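Burger Station Notes from the Skurham Kitchen
April 2022

The spring supper at Prallville used up 200 buns, and by the end of the evening we had a fair idea of what was slowing the line down. The grill kept up. The drinks kept up. The trouble was the assembly table, where lettuce, tomato and buns sat in deep tubs and everyone reached across everyone else to get at them. Slices came out stuck together, the lids never went back on, and by the second hour the tubs had crumbs in them.

So this month's item is on laying out a burger station. Several of you asked for it after the supper, and the same layout works at home for a family cookout, only smaller.

The main idea is to put the tray in the middle and the ingredients on both sides of it, stood up on edge in slotted holders. A slice that stands up can be picked up by its rim. A slice lying flat in a pile has to be peeled off the one below it, and with tomato that usually means tearing it. Clear holders are best, as you can tell at a glance what is running low. Keep one kind of ingredient to a holder and don't move them around once you have started.

Build on the tray itself. Bottom bun first, set toward the near end so there is room behind it, then whatever goes underneath, and lettuce where you like it. We have argued about lettuce before in this newsletter and I won't go over it again, except to say that a big ruffled leaf covers the bun nicely and keeps the sauce from running straight into the bread.

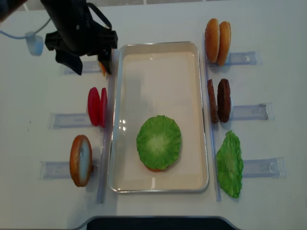
Do the tomatoes need to be sliced ahead of time?
Slice them no more than an hour before serving, and let them drain on a paper towel first. Tomatoes cut in the morning go soft by supper and drip on everything next to them. If you have a large crowd, cut half, and cut the rest once the line is moving.

A few more points on ingredients, taken from the notes we made while cleaning up.

Buns. Open them all before you start and keep tops and bottoms apart. It takes a few minutes and saves a lot of fumbling. Buns dry out quickly once they are cut, so cover the ones that are waiting with a clean dish towel. We toast ours cut side down, and a toasted bun stands on its edge much better than a soft one.

Cheese. Take it out of the refrigerator in small batches. Cold slices separate cleanly and warm ones don't. If yours comes without paper between the slices, put some in yourself the night before.

Lettuce. Wash it early and dry it well. Tear out the thick part of the rib or the top bun will slide off. Leaf lettuce is easier than iceberg for this, although iceberg holds up longer on a hot evening.

Patties. These stay at the grill until they are wanted. We tried keeping a pan of them on the assembly table in November and they were gray and lukewarm by the time the last plates went out. One person carries them over, a few at a time, on a clean plate – never the one the raw meat was on.

As for the order of the holders, think of the sandwich from the bottom up. Whatever goes on first should be closest to your hand. At the supper we had the two bun halves side by side at the far end, which meant a long reach at the start of every burger and another at the finish.
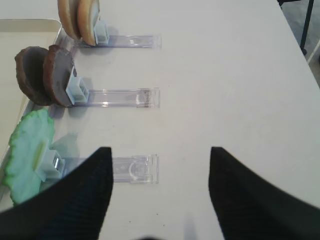
It helps to put the buns at opposite ends or on opposite sides, with the fillings between them. Try it with a single burger before the guests arrive. If you find yourself crossing your arms, swap two of the holders and try again. Left-handed people may want the whole thing the other way around, and there is no harm in that as long as the person working next to them knows.

Leave the rest of the table clear. Ketchup, mustard, pickles and onions can go on a separate table where people help themselves. We kept all of that at the assembly table last time and it took up most of the space.

Cleaning up is simple if the holders are rinsed right away. Tomato juice dries in the slots and then you need a bottle brush. Use warm water and plain dish soap, and stand the clear ones in a rack to dry. Very hot water can warp or cloud some plastics, so check before you put anything in the dishwasher.

The next supper is at the Fanen hall and we are planning for 75 plates, a good size for trying the new layout. After that comes the Onyeka picnic, which is outdoors, so we will need covers for everything and something heavy to keep the paper towels from blowing away. If you have a large cake dome or a mesh food cover you can lend, please put your name on the bottom with tape and leave it in the Skurham kitchen on the shelf by the sink.

We are also short of long tongs. The ones in the drawer are fine for salad but too wide for a single slice of anything.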